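Killirlow Handling Laboratory
Minutes of the Gripper Comparison Group, Jul 4, 2026

Present: Rosine Chevalier (chair), Thierry Pruvost (minutes), representatives of Plesura and Bouvier.

1. Minutes of the April meeting
Agreed without change.

2. Finger pads
Mr Pruvost reported on the comparison of the Teseo hand-held gripper, fitted with dark textured pads, against the smooth-fingered Bouvier unit. The log now holds 1563 grasps. The Bouvier representative asked that results for soap be listed apart from those for rigid items. This was agreed.

3. Soap item
The group considered the flower-shaped bar. The chair noted that the lobed outline gives the pads an uneven surface to meet, and asked that the jaw opening be recorded for each attempt. 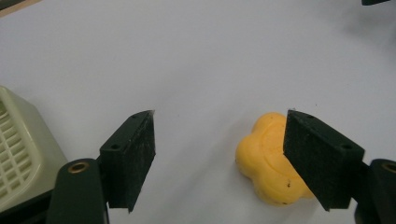
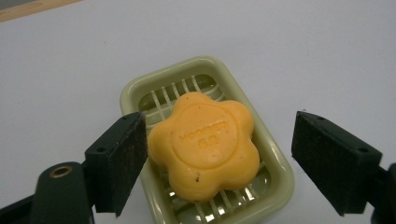 Hand-held gripper, yellow to orange lobed item, white tabletop.

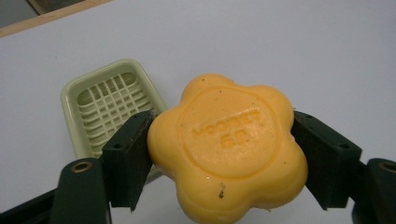 Question from Plesura: How often will the pads be replaced during the comparison?
Reply from Mr Pruvost: Every 25 sessions, or sooner if the covering comes away from the block. A full set is kept in the store.

4. Controller
The Bouvier controller lost its settings twice after a restart. The firm will supply a revised version. Until then, settings are to be entered by hand and initialled on the session sheet.

5. Budget
A sum of 4000 euros was approved for a second pair of fingers and 36 spare pads. Ms Chevalier will place the order.

6. Any other business
Plesura asked for read access to the log. Mr Pruvost to arrange.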